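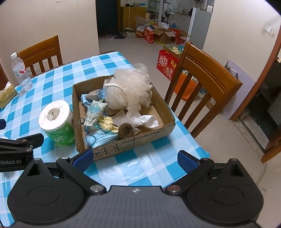
Bath sponge in its box on the checkered tablecloth.

Innkeeping > Equipment > Reviews

Dreßler Keypad Locks at a Six-Room B&B

By Kirstin Paterson
August 23, 2018

We run a six-room bed and breakfast in Zallbridge and used ordinary brass keys from the day we opened. Guests took them home. Some mailed them back, most didn't, and the locksmith got to know us well. Last fall we replaced the room locks with the Dreßler keypad model, and we have now lived with them for about 11 months. I get asked about them at nearly every innkeeper get-together, so I am writing it all down in one place.

We paid for the locks ourselves. Dreßler doesn't know I am writing this.

What we bought

The set came to $1,348 for all six guest room doors, including shipping but not installation. We left the front door alone, as it has an old mortise lock that we like and the insurance company has already approved. Each lock is a lever handle with a keypad above it, a battery compartment on the inside of the door, and a keyhole under a small sliding cover for the backup key. They come in brushed nickel or dark bronze. We took the bronze. It goes better with old woodwork, though it shows hand lotion.

There is no monthly fee for the basic version. You can pay for a plan that sends codes to guests by text, but we already write to every guest the day before arrival and just put the code in that message.

Installation

My husband and I thought we would do it ourselves over a quiet stretch. We did the first one and then called Gerd Kleinschmidt, a carpenter who has worked on most of the old houses on our street. The instructions assume a modern door with a standard bore hole. Ours are thick, none of them is quite the same as the next, and two had been patched where earlier locks were removed. Gerd had to enlarge the holes on all of them and plane one door that had been sticking for years anyway.

If your doors are newer, you can probably manage with a screwdriver and some patience. If your house is old, get a quote before you order. Also measure the door thickness at the lock and not at the edge. Dreßler sells a longer spindle for thick doors, but it isn't in the box and it took two weeks to reach us.

Setting codes

You program each lock at the door with a master code. It takes a minute once you have done it a few times. The booklet is badly translated in places, and the section on timed codes left out a step. I called the support line and a patient woman walked me through it. Since then I have kept a card in the office with the steps in my own words.

A timed code starts at check-in and stops at checkout. This is the feature I would miss most. The housekeeper has a separate code that works on every room during the day and stops working in the evening.

One thing I don't like: the lock can't tell you what codes are stored in it. If you lose track, you have to clear the whole lock and start over. I keep a paper log.

What guests think

Most of them say nothing, and I take that as a good sign. People who arrive late are happiest. We used to wait up, or leave an envelope under the flowerpot, and now they let themselves in and go to bed.

A few of our older regulars miss the keys. Hildegard Janssen has stayed with us every August since we opened and she asked for "a real key, please." We gave her the backup key on its old wooden tag and she was satisfied. I would offer this to anyone who has trouble with small buttons. The numbers do light up when you touch the pad, but they are thin and gray, and in a dim hallway they are harder to read than they should be.

The lever makes a soft motor sound when it unlocks. You can turn off the beep, and you should do that on the first day. The motor sound can't be turned off. Guests in the room next to the stairs have mentioned it, though never as a complaint.

Batteries

Each lock takes regular AA batteries. Ours have needed changing once, a little before the low-battery light came on, as I prefer to do them all together in the slow season. The light is on the inside of the door, so the guest sees it and you don't. Ask your housekeeper to look for it.
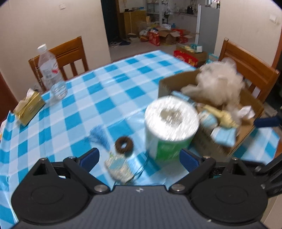

Problems we have had

One lock failed in the spring. It took the code and lit up green, but the lever wouldn't turn. The guests were out at dinner and we got in with the backup key before they were home. Dreßler sent a replacement under warranty without much argument, though they wanted a photo of the serial number, and you have to take the lock off the door to find it. Write the serial numbers down before you install.

In humid weather one of the bolts drags. That is the door swelling and I don't blame the lock for it, but the motor is weaker than a hand and will give up sooner.

Compared with Veltberg

Before buying I visited Nayeli Ñahui, who has the Veltberg card system at her inn. It is nicer to look at and she can see every door from her computer. It also needs a yearly contract, an encoder at the desk, and a steady supply of cards, which guests lose just as they lost our keys. For a bigger place with someone at the desk all day I think it makes sense. For us it was too much.

Would I buy them again?

Yes, for a small inn where the owners do the check-in themselves. I would order the long spindles at the same time and budget for a carpenter. I would also ask whether the keypad comes in a version with bigger numbers – they told me one was planned, but I haven't seen it in the catalog yet.

Good: no monthly fee, timed codes, backup key, quick warranty service
Not so good: poor booklet, thin gray numbers, no way to list stored codes

Contact | © 2018 Kirstin Paterson | Back to top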